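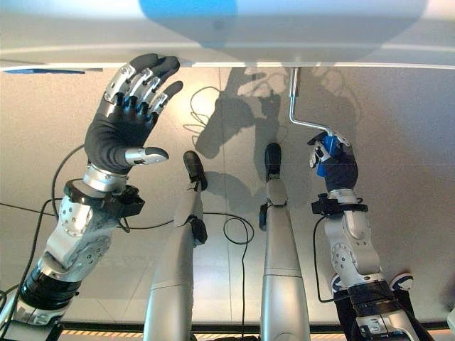 I have baked rye bread every weekend since February, and I'm more in love with it than ever! It started with a bag of stone-ground flour from Pledach, a little mill I'd ordered from on a whim, and a jar of starter I named Bollo (he's doing great, thanks for asking).

Rye is nothing like wheat. You can't really knead it, it sticks to absolutely everything, and the dough looks like wet cement right up until it goes in the oven. I love it anyway. My usual loaf is 500 grams of flour, 12 grams of salt, 100 grams of bubbly starter and enough warm water to make a thick paste. I mix it before bed, scrape it into the tin in the morning and let it sit until tiny holes show up on top -- that's my signal to turn the oven on.

The hard part is waiting. Rye wants a full day wrapped in a towel before you cut it, and I have ruined more than one good loaf by going in early with the knife. Gummy in the middle, every time.

Last month I tried adding caraway and a spoonful of dark molasses, and wow. It smelled like the old Kneževič bakery near my first apartment, where a heavy little brick of rye cost 49 cents and lasted me half the week. Toasted, with cold butter and a slice of pickle on top -- I could eat that for dinner, and twice this week I have.

Next up is a sunflower seed version. The seeds are already soaking!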